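4.2 Collection with the Trullon kit

We reviewed the Trullon hand-held kit over 2 weeks in February. It ships as a pair of grippers, each carrying a marker cube for pose tracking, and needs no robot arm during recording. Two operators recorded 325 demonstrations of a tabletop pick task, working in blocks of nearly 70. Setup followed the vendor's guide except for the tracking threshold, which we raised after early dropouts. Episodes with lost tracking on either cube were discarded before training. 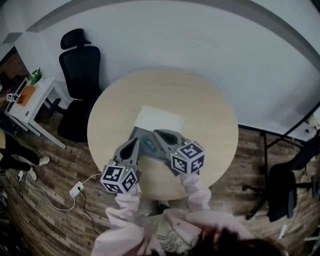
Figure 3. Two-handed work with the kit. Both grippers point toward a small teal-green object on a dark gray mat or tray.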